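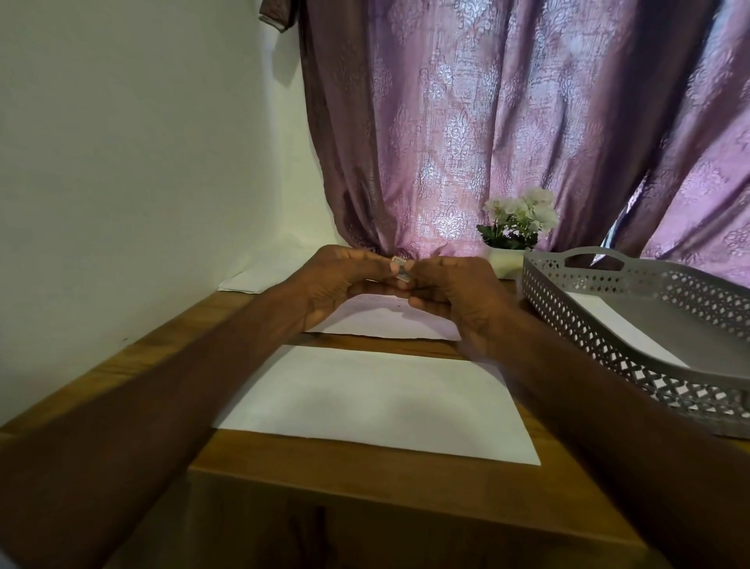
Schreibt wieder Briefe. Mit Marke.

Von Archana Dixit
29/09/2021

Diese Website verwendet Cookies. Mit der weiteren Nutzung stimmen Sie unserer Datenschutzerklärung zu. OK

Ich muss das jetzt schnell loswerden, die Post wird um fünf abgeholt und der Text soll vorher raus. Also: Briefmarken. Echte, zum Kleben. Ich bin dafür. Sehr.

Mein Kollege in der Redaktion druckt alles am Rechner frei. Code drauf, fertig, Umschlag in den Korb. Geht schneller, stimmt. Spart auch das Anstehen. Trotzdem -- wenn bei mir ein Umschlag mit so einem grauen Kästchen oben rechts im Kasten liegt, denke ich an Stadtwerke. Oder an Zahnarzt. Ich mache ihn dann irgendwann auf. Einen mit Marke mache ich im Flur auf, noch in Schuhen.

Voriges Jahr im Oktober hat mir Lorna Moncrieff geschrieben, wir kannten uns vom Sprachkurs in Flitcombe und hatten uns ewig nicht gehört. Zwei Seiten, blaue Tinte, ziemlich unleserlich. Auf dem Umschlag zwei Marken, eine davon schief. Mehr Porto als nötig vermutlich. Ich hab bestimmt fünf Minuten auf die schiefe Marke geschaut, bevor ich überhaupt gelesen habe. Da hatte jemand am Tisch gesessen und sich mit mir beschäftigt. Das sieht man einem Ausdruck nicht an, tut mir leid.

Jetzt der Einwand, den ich immer höre: keine Zeit. Ja gut. Habe ich auch nicht. Ein Brief muss aber keine vier Seiten haben, eine halbe reicht völlig. Papier auf den Küchentisch, Krümel weg, losschreiben, falten, rein damit. Wer bei jedem Satz überlegt, wird nie fertig. Durchstreichen ist erlaubt!! Meine Briefe sehen aus wie Einkaufzettel und beschwert hat sich noch keiner.

Zweiter Einwand, das Porto. Wird dauernd teurer, ärgert mich auch. Aber ein Kaffee im Genard am Bahnhof kostet mehr, und der ist nach zehn Minuten weg. Lornas Brief steckt bei mir immer noch im Kochbuch.

Was mich wirklich aufregt, ist etwas anderes. Dass man Marken kaum noch ordentlich bekommt. Im Schreibwarenladen Jaiswal gabs früher eine Mappe, da durfte man aussuchen: Blumen, Leuchttürme, irgendein Dichter. Heute Automat. Immer dasselbe Motiv, und kleben tun die Dinger auch nicht gescheit, mir rollt sich jedesmal eine Ecke hoch. Dann stehe ich da mit dem Fingernagel und drücke. Wer die Auswahl abschafft, soll sich bitte nicht wundern, dass keiner mehr kauft.

Und ja, Kinder. Meine Nichte ist elf und wusste nicht, wo die Marke hinkommt. Rechts oben, hab ich gesagt. Warum, hat sie gefragt. Wusste ich nicht. Sie hat dann an ihre Oma geschrieben, drei Sätze und ein Pferd, und tagelang gefragt, ob schon was zurück ist. Bei einer Nachricht aufs Handy wartet sie keine 60 Sekunden.

Also bitte. Einen Brief, dieses Jahr noch. An irgendwen -- Tante, Exfreund, die Nachbarin von früher. Ich muss los, der Kasten.

Kommentare (3)

grisedham_71: Schöner Text. Ich habe 356 Marken im Schuhkarton, alle noch gültig, und schreibe trotzdem niemandem. Sollte mich wohl schämen.

Heike P.: Sehe ich anders. Der Inhalt zählt, mir ist wurscht was oben drauf klebt. Meine Mutter freut sich auch über den Ausdruck.

tintenklecks: Gegen die hochgerollte Ecke: über Nacht ein dickes Buch auf den Umschlag. Und Einkaufszettel schreibt man mit zwei s :)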